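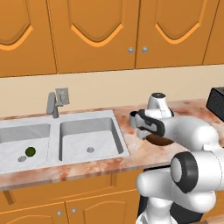
How far should a cabinet knob sit from the bottom edge of an upper door?

Measure 2 inches up from the bottom edge and center the knob on the width of the stile. On doors with narrow stiles, keep the centered position and adjust only the height.

Tools and materials

Drill with a 3/16 inch bit
Awl or center punch
Combination square
Scrap wood and two clamps
Painter's tape
Machine screws, 8-32 thread, cut to door thickness
Drilling template (the Amlow template covers both stile widths used on Bimden doors)

Step 1. Confirm the swing
Open every door and note the hinge side. The knob goes on the opposite stile. Put a strip of tape on the correct stile of each door before marking anything. Most misplaced holes come from working on a door that has been taken down and turned over.

Step 2. Set the template
Place the template against the bottom corner of the first door and push both fences tight. Mark the hole through the guide onto the tape. Check the mark with the square. If the door edge has a heavy profile, the fence may ride on the curve; shim it with a piece of card until it sits parallel.

Step 3. Punch and drill
Press the awl into the mark. Clamp scrap wood behind the stile. Drill from the face at moderate speed, with the bit square to the door, and let the bit clear chips before it exits.

Step 4. Check a pair before continuing
Where two doors close against each other, drill both, fit the knobs finger tight and close the doors. The knobs should line up horizontally. If one is low, check the hinge adjustment first. A door that hangs unevenly will make a correct hole look wrong.

Step 5. Fit the hardware
Insert the screw from the back and turn the knob by hand until it seats, then finish with a screwdriver. Do not use an impact driver. Check tightness again after 30 days.

Filling a wrong hole
Glue in a hardwood dowel, let it cure overnight, trim it flush and sand with 600 grit. Touch up with a matching stain pen. Redrill no closer than one dowel diameter from the plug.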